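How to Clean the Fins on a Window Air Conditioner

If your air conditioner has been humming away since June and the air coming out feels a little tired, give the fins a good cleaning before you think about buying a new one. I put it off for years, and I'm sorry I did, as it's a pleasant enough job on a mild afternoon with the radio going.

Unplug the unit first, please! Then slide off the front cover and lift out the filter. Let that soak in warm, soapy water for 21 minutes or so (I just wander off and make coffee) and stand it somewhere shady to dry.
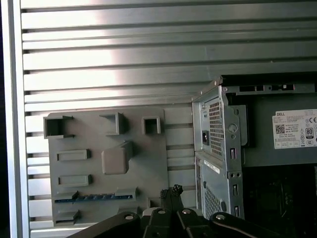
Next comes the brushing. Use a soft brush and always go in the same direction as the fins — never across them, or they'll fold over. A bent one can be coaxed straight with a fin comb, going slowly.

For greasy dust, mist on a little mild dish soap and water, wait 4 minutes, and wipe up the drips underneath. Let everything dry completely before you put the cover back and plug it in. I do mine again in February, when the house is quiet.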